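Questions We Get About Appliance Labels and Product Safety Marks

Welcome! If you have landed on this page, you probably have a box in front of you with a lot of small print on it. We sell Rimier and Emora home appliances and answer the same label questions by phone nearly every day, so Svenja Gruber at our help desk sat down and wrote out the answers as she would give them to you on the line.

What does the noise figure on the label mean?

It is a sound power level, given in decibels, and it tells you how much sound the machine itself puts out. It does not tell you how loud things will be in your own laundry room, and I know that trips a lot of people up. Take the Emora washer, which is marked 69 on its fast spin. In a small tiled room it will sound louder than it would in a big room with curtains and a rug.

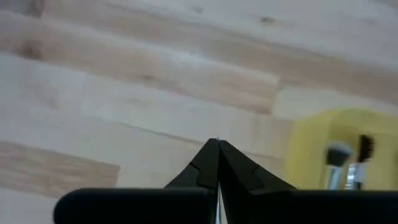 Decibels also don't add up the way dollars do, so please don't panic if one machine is marked a few points higher than another. A step of three means double the sound power, though most ears would call it a modest change. Where you put the machine matters too. A floor of pale wooden planks running in long boards can carry a bit of hum along with it, and a concrete slab usually carries less. If you are on an upper level, ask us about the rubber feet (part number 1469) before you give up on a model you otherwise like.

Is the energy class the same thing as the yearly cost?

No, and I wish it were that simple! The class lets you compare one model with others of the same type. Your cost depends on how often you run it and what you pay for power. Look for the usage figure on the label, multiply it by your rate, and you will have a fair idea. Just check first whether the figure is for one cycle or for a hundred, as that changes with the type of appliance.

My label has an older scale on it. Is the appliance still okay to use?

Yes, it is perfectly fine. Scales get redrawn from time to time so that the top classes keep meaning something, and a fridge that was an A on the old scale may sit several letters lower on the new one without having changed at all.
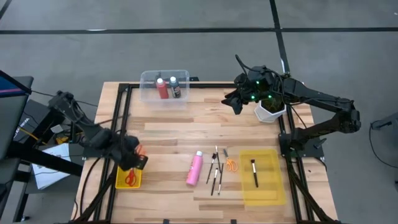
Does a safety mark mean somebody tested my exact machine?

Usually not your very own unit. A sample of the model is checked, and the maker then promises that the rest are built the same way. For some goods the maker can do the checks in-house, and for others an outside lab has to be involved. Ferdinand Brunner, who looks after our paperwork, keeps the declarations for every model we carry – just give him the full model name and he will send you a copy.

I lost my label. Can I get another?

Of course. Write to Suha Karaki with the serial number from the plate inside the door. Older Rimier plates can be hard to read, so take your time with it, and wipe it gently with a damp cloth if the numbers have dulled.
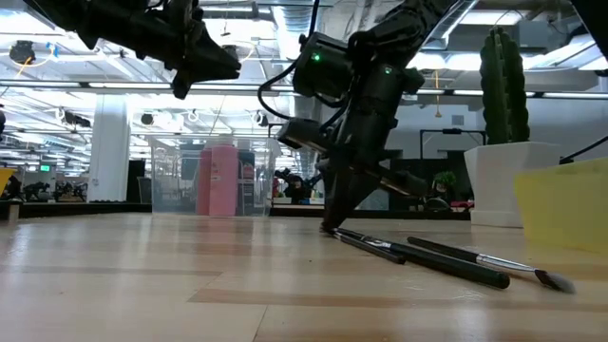

If the plate is missing altogether, your receipt will do, or the order number from your confirmation email. Replacement labels are free and go out by regular mail. We can also send a file for you to print at home, which many landlords prefer when they have several apartments to keep track of.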